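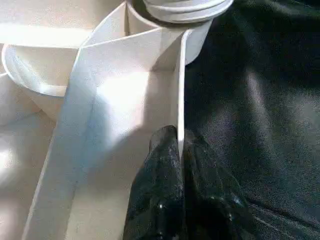

Print | E-mail

Mekville Community Hall, progress to Jul 29, 2025

Roof done. Gutters done bar the north side, Tessier still waiting on brackets. Spent $1,545 on timber and flashing, reciepts to follow.

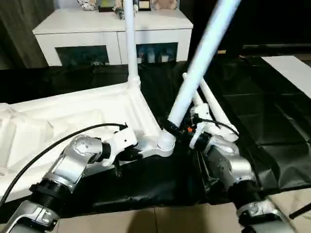
Kitchen rewiring passed inspection in April. Playgroup back in, 54 families on the list.
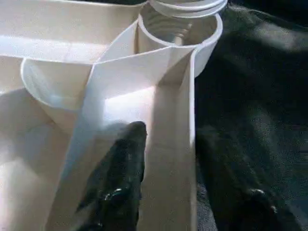 Sylvain Aubert wrote back that the ramp should come before any painting, and could we get a second price. Fair enough. Broner quoted, Dunero to quote next week.

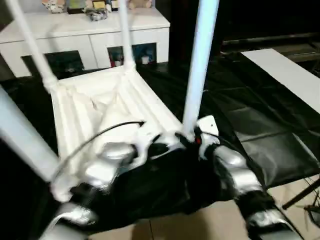 Ramp needs council sign-off, allow 5 weeks. Painting pushed back untill then. Still short 2 door closers. Budget otherwise on track.

Print | E-mail this page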